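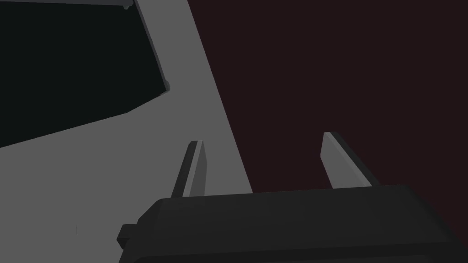 News > Local history and outdoors

Kurnstead to Skamstead towpath to reopen from end to end

The whole of the old canal towpath between Kurnstead and Skamstead will be open to walkers again in April, and we could hardly be more pleased! The middle stretch has been shut for so long that plenty of people in both places have only ever walked the two ends of it, turning back at the fence by the lower lock.

The canal was dug in 1834 to carry lime and coal, and most of its milestones are still standing. All 13 have been cleaned and their lettering picked out in black again. The one nearest Skamstead had sunk so far into the bank that only its rounded top was showing (it makes a very good seat, and we have left a bench beside it for anyone who misses it).

Petrenko, the contractor for the surface, has laid 3078 metres of new path in rolled gravel. It drains well and suits pushchairs and wheelchairs, apart from the steep ramp at the lock, where there is now a gentler way round through the meadow. The hedges have been laid in the old style, with new hawthorn and hazel filling the gaps, 1263 young plants in total.

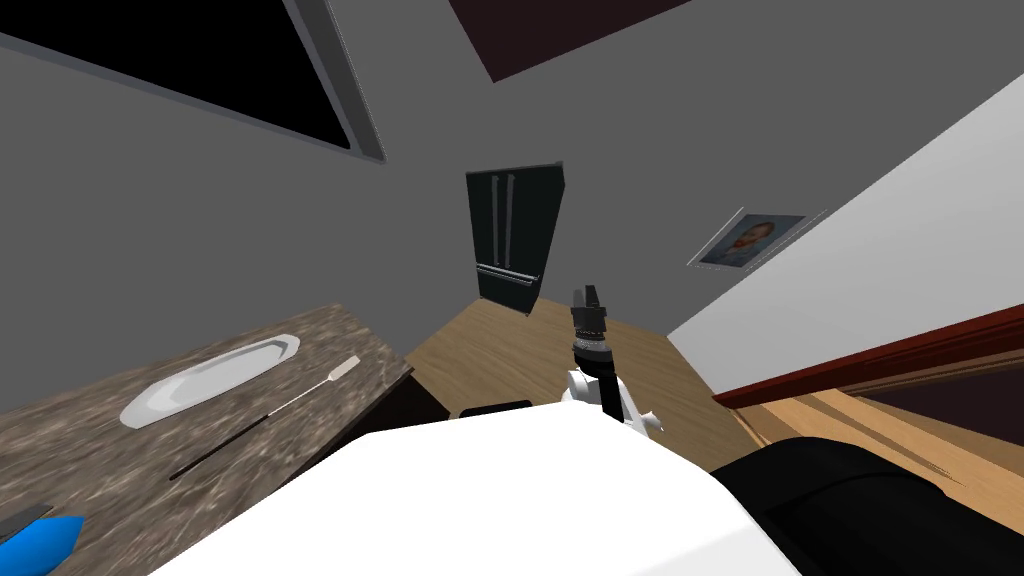 Skamstead has been asking for this for years, one resident told us, adding that the best part would be getting to the Kurnstead market on foot without once having to walk along the main road. She also hoped the path would stay unlit, as the bats under the aqueduct had got used to having the place to themselves. It will: there are no lamps planned anywhere between the two villages.

A free walking guide, called Olluteo after one of the last working boats on the canal, will be ready in time for the opening. It covers the locks, the lime kilns, the aqueduct and the birds to listen out for, with a shorter loop for small legs. Printed copies will be at the Kurnstead library and in the shop at Skamstead, and there's a large-print version too.

Dogs are welcome, on a lead please past the meadow, where there will be lambs. Cyclists may use the path but should give way to everyone else, particularly under the bridges, where it gets narrow.

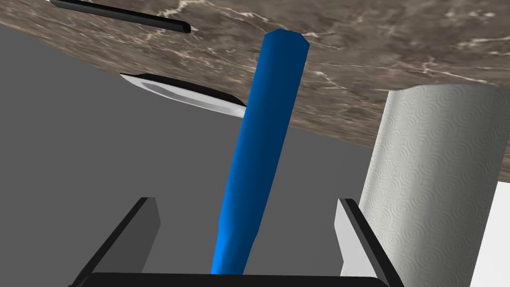
Opening day

The first walk sets off from Kurnstead wharf at 10am and should reach Skamstead in time for soup and cake in the village hall. There is no need to book. Stout shoes are a good idea, and a bus will run back to the wharf at 2pm and again at 4pm for anyone who has had enough walking by then.

Last updated: March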